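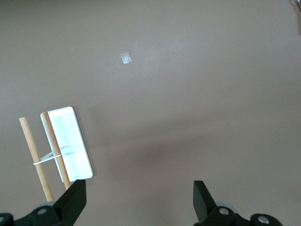

The brown table, with the white panel on the left side.

31/08/2021

Last day of the month, and I did not write since Thursday, so I will try to put everything here before I sleep.

The rent went up. Mrs. Kincaid left the letter under the door in the morning and I read it three times, with the dictionary for one word, "herein." It is 20 dollars more each month, starting with October. I can pay it, but I was angry until lunch, and then I was ashamed for being angry about 20 dollars.

In the afternoon I walked to Sketness by the river path. I wanted to see if the blackberries are ready, and on the sunny side they are. I ate more than I carried home. I scratched my left wrist quite badly and the sleeve of the gray shirt has a small hole now, near the button. The water is low and there was a smell of mud by the bridge. A man was fishing there with a radio playing, very softly, some baseball game. We said hello. I still do not understand baseball.

I came back by the upper road and stopped at Bonance for bread and yeast. They had no yeast again. I bought the dark bread, the eggs and a jar of mustard I did not need.

Marius Bălan called at seven. He is still in Kavholm and he says the evenings are cold there already, he has the heating on. He asked if I am coming in February. I said yes before I thought about the money. The ticket is 260 dollars if I buy it this week, and I have almost 100 put away for it. So I must find the rest, or wait and pay more. He also told me his mother had the operation on her eye and she can read again. She read him a whole page of the newspaper on the phone, to show off. I was very glad to hear this. She taught me to play cards when I was eight, and she cheated.

After the call I wrote to my sister, a long letter, four pages. I write to her in our language, and I noticed that I had to search for two or three words. This scared me a little. One of them was the word for "thimble." I remembered it later, while washing the dishes, and said it aloud several times.

Tomorrow: pay the electricity, sew the sleeve, ask at the other store for yeast. Call the airline before noon.

It is raining now and I left the window open in the kitchen. I am going to close it.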